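Teaching a simulated arm to stack cups from a small set of demos
Posted by Janelle Panganiban, 23/09/2019

If you've been putting off imitation learning because you think you need a warehouse full of data, please try this one. Cup stacking is my favorite starter task! It's short, it's easy to score, and it fails in ways you can learn from.

You'll need our simulator, Vellodari, and the stacking task that Noel Lumbao wrote for it. The task has one arm, a two-finger gripper and two cups, one green and one blue-green. The goal is to get the green one into the other one and let go.

Step 1. Record the demos
Drive the arm yourself with the keyboard or a game controller. Save 12 clean runs. Clean means you didn't stop for a long time halfway through, and you didn't bump the bottom cup. Move the starting spots of the cups a little between runs, or the policy will just memorize one path through the air (mine did, beautifully, for two whole evenings).

Step 2. Trim the pauses
Open the runs in Sterna and cut any stretch where the arm sits still. A policy trained on pauses learns to pause, and then it never starts moving again. After trimming, my set came to 2443 time steps, so training is quick even on an old desktop.

Step 3. Choose what the policy sees
Give it the camera view, the joint angles and how far the gripper is open. I also tried feeding in the exact cup positions. It learned faster, but then you can't use it anywhere the positions aren't handed to you, so I leave them out now.

Step 4. Predict a few steps at a time
Instead of one action per image, have the network predict the next 10 actions, carry out the first 4, then look again. This made the biggest difference for me. Before the change, the gripper shivered over the cup and kept changing its mind!

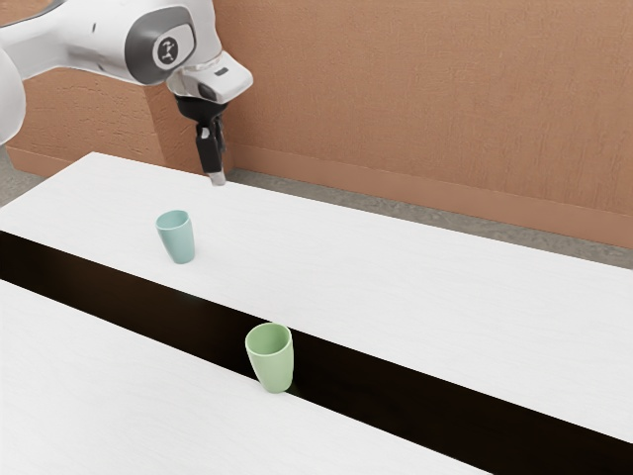
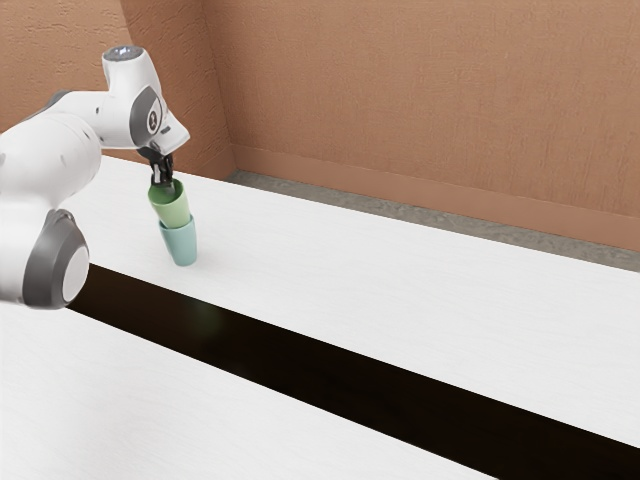 Two views from the stacking task: cups apart in the first, green cup held in the blue one in the second.

Step 5. Check the grip on the rim
Watch the part where the fingers close. You want them pinching the rim from above, with the cup hanging fairly straight. A little tilt is fine, and the taper of the cups is forgiving. If the green cup swings a lot on the way over, slow down your demos near the grasp and record a few replacements.

Step 6. Score the release too
My first scoring script counted a run as a success as soon as one cup was inside the other. Ingrid Kowalczyk pointed out that the gripper might still be holding on, and she was right. Now a run only counts if the fingers are open, the arm has backed away and the stack is still standing.

Run the test with starting spots that weren't in your demos, and save every failed run so you can replay it. If most of them miss on the same side of the table, go back to step 1 and record more there.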